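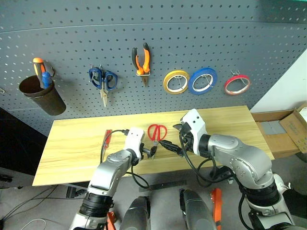

TALLER Y AUTOMATIZACIÓN

Puesta a punto en Manzano: los cables primero

Septiembre - Por Unai Cuesta

Me pasé a media mañana por el local de Manzano para ver cómo llevan el robot de dos brazos, y la verdad es que me quedé bastante más rato del previsto (¡culpa mía, que pregunto mucho!). La mesa de madera clara está pegada al panel perforado, con las cintas colgadas a la derecha, y el ejercicio de ajuste son unas tijeras de mangos rojos.

Recep Başaran lleva el mantenimiento y tiene una lista de 27 puntos impresa en una hoja ya muy sobada. Casi todo el primer bloque va de cables: holgura en cada articulación, que el bucle no roce la mesa al estirar el brazo y que nada tire del conector de la pinza. «Si el cable va justo, el fallo te sale en la muñeca y lo buscas en el software», me dijo, y luego me enseñó un conector que había cambiado esa semana.

Después vienen las pinzas. Limpian los dedos, comprueban el cierre y repiten la aproximación a las tijeras 62 veces con el brazo izquierdo antes de tocar el derecho. La revisión entera les lleva unas siete horas, aunque Trygve Åberg, que programa las trayectorias, cree que se puede rascar bastante en la calibración. 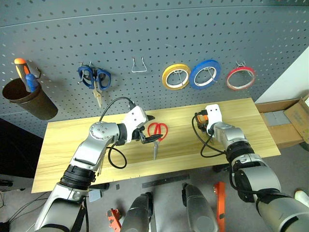
El brazo izquierdo, con los dedos de la pinza junto a los mangos de las tijeras rojas.

Lo que les queda pendiente es el soporte de los cables del brazo derecho - han pedido uno nuevo a Uneson y todavía no tiene fecha. Yo vuelvo en cuanto lo monten, que me han prometido café.

COMENTARIOS (3)

Crescencio V.: En mi planta hacemos lo mismo con los bucles y aun así cae un conector al año.

marta_cnc: ¿Con qué limpian los dedos? Nosotros, alcohol y trapo sin pelusa.

Braulio Ochoa: Buen artículo, Unai. A ver si publicas la lista completa.

Contacto: redacción de Militell | © Militell, todos los derechos reservados | Volver arriba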